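## 4. Recording two-handed cloth episodes

This section covers the part of the Como protocol we enjoy most: teaching a policy to handle crumpled clothing by doing it yourself, with a gripper in each hand. Our best Godoy policy was trained on 1028 episodes recorded this way, and it learned to recover from a missed grasp (we were thrilled!).

**4.1 Check the closed position**

1. Start a new session in Esutano and stand facing the bed.
2. Squeeze one trigger fully, until the fingertips meet.
3. Hold still until the width reading settles, then repeat with the other hand.
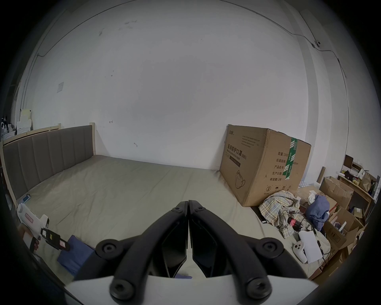 Derkeso asked whether closing both grippers at once would save time. It does, but the log then mixes up left and right if one trigger slips, so please keep doing them one by one.

**4.2 Set the garment**

4. Drop the garment near the middle of the bed and leave the folds as they fall. Messy starts are great training data.
5. Bring both grippers in from the sides with the jaws pointing at the cloth.
6. Pause for a moment before the first grasp. The policy uses this pause to learn where to look. 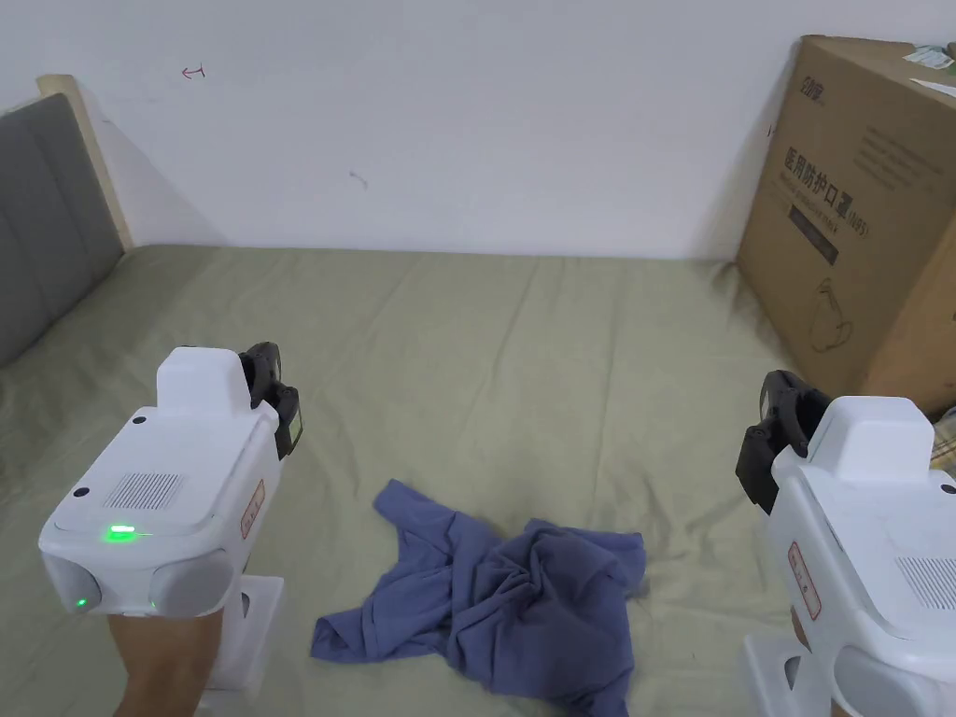
*Fig. 4-2. Start pose, one gripper on each side of the garment.*

> **Note:** Change the starting heap every time. In our October test, 225 episodes with varied heaps beat a much larger set that began from the same fold.

**4.3 Record the open position**

7. Move the gripper away from the cloth and release the trigger.
8. Check that there is nothing between the finger pads.
9. Save the reading as `open_ref`.

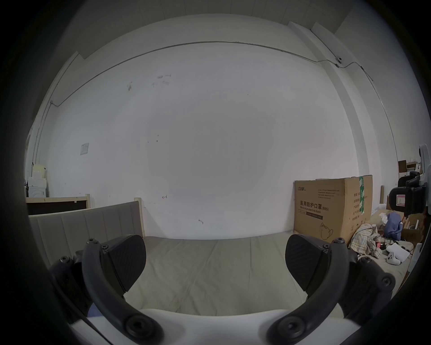 Could the open reading be taken only once a day, one reader wanted to know. We tried that, and small shifts in the zero point showed up as false grasps in training. Take it once per session.

> **Caution:** Keep your own fingers clear of the linkage when you release the trigger.

**4.4 Test the tracking**

10. With the fingers spread wide, point the gripper across the bed and sweep slowly from side to side.
11. Watch the track in Esutano. A jump larger than 9 mm means the sweep has to be redone.
12. Leave the room as it is between sweeps. Boxes, shelves and marks on the wall all give the tracker something to hold on to.

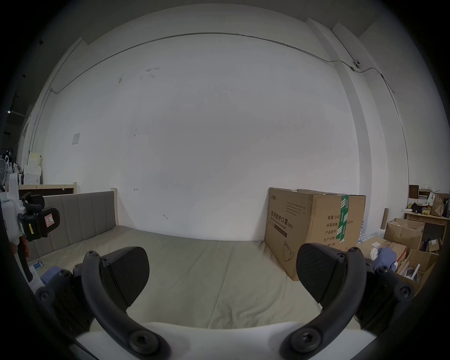
Esutano users have reported better tracks with a slower sweep at the wall end of the bed, and our results agree. With that one change, 1322 sweeps went into the current set and almost all of them passed the first time!

13. Close the session and wait for the upload mark before starting the next one.

For trimming and labeling, go to section 5.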